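From: Arlo Dvorak
To: Suncombe Book Swap list
Date: 2021-01-03
Subject: Re: [suncombe-swap] boxes for the winter round

Wendell Abernathy wrote:
> Before anyone seals anything: can we settle what counts as a box?
> Last round I got one parcel in a cereal carton and one in what I
> believe was a pillowcase. I'm not naming names. Also, does the
> weight limit include the packing, or only the books? The rules
> page says both, in different paragraphs.

Wendell, the pillowcase was mine and it was clean.

On the weight: it includes the packing. I wrote the paragraph that says otherwise, in September, and I have been meaning to fix it ever since. The limit is 5 pounds all in. If you're over, take a book out. Don't do what I did in the fall, which was to take the padding out and leave the books to work it out among themselves between here and Flerkcombe.

On what counts as a box: it has to have a bottom, sides and something that closes over the top. Plain is better than printed. I'm partial to the thin white kind with a tall flap, mainly for the flap, which you can fold down inside against the covers if the books don't come up to the rim. A thin wall will not forgive a hardcover corner, so the corners want a twist of newspaper each. Flat on the bottom, biggest book first, and no spine-up packing. I know it looks nicer that way. It looks nicer for as long as it takes to get to the post office.

I'm doing mine on the table this week, one box at a time, since the last time I had four open at once I sent Skakside a set of books meant for somebody else and had to buy them back with a jar of pickles.

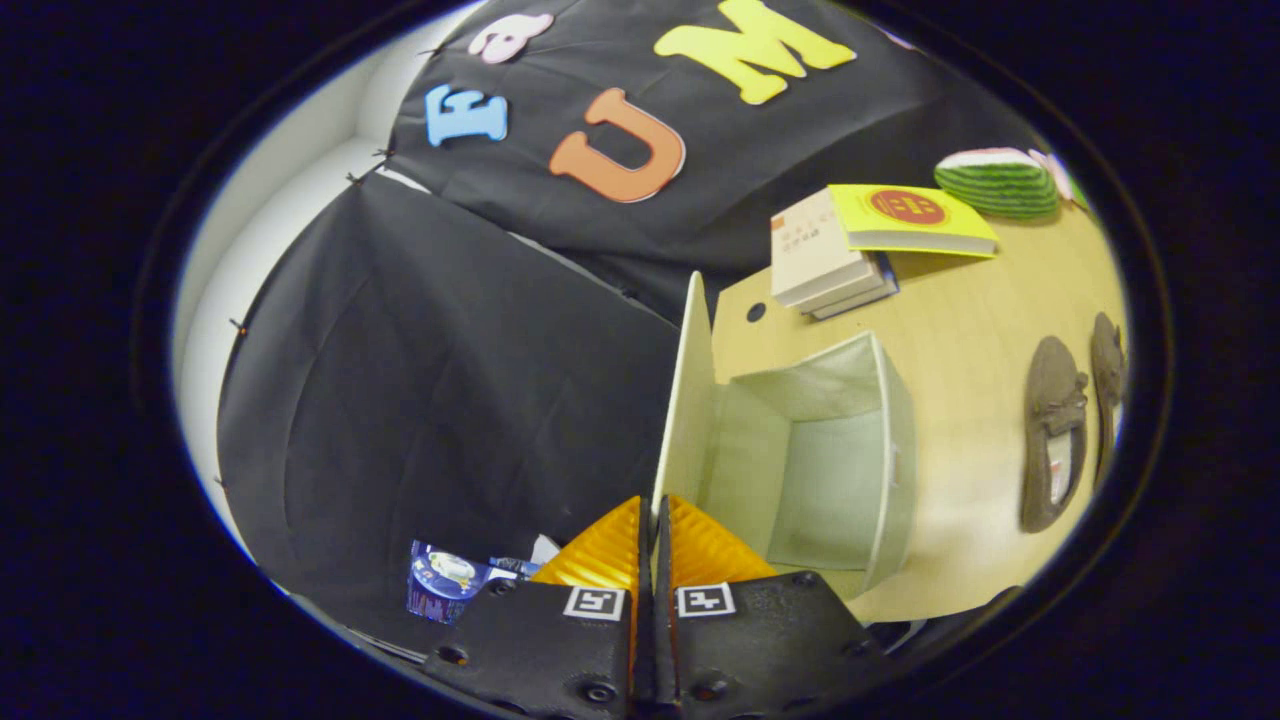
Nakamura wrote back off-list to ask whether bright covers should be wrapped separately, having once opened a parcel to find a red dust jacket had shared itself with everything else in there. Yes, wrap them. One sheet of plain paper around each is plenty. Newspaper is fine in the corners but keep it off pale covers - I have a cream paperback with most of a grocery ad on the back, in reverse, and I can still make out the price of ham.

A few leftovers from the old thread:

Labels go on the largest side, and the list number goes on the label. Mine is 271. If you've forgotten yours, it's on the inside of whatever you got last time, assuming the sender remembered theirs.

Put a slip of paper in with the titles written out. If some of your books are in a language the next person may not read, add a line saying what they are. The guesses are entertaining but they make a mess of the catalog, which stands at 1,517 titles, up to 89 of them under "unknown, blue."

Tape: across the seam and once around. Wendell, I have seen your tape. I needed a bread knife.

I'll correct the rules page tonight or tomorrow. If the pillowcase turns up, I'd like it back.

Arlo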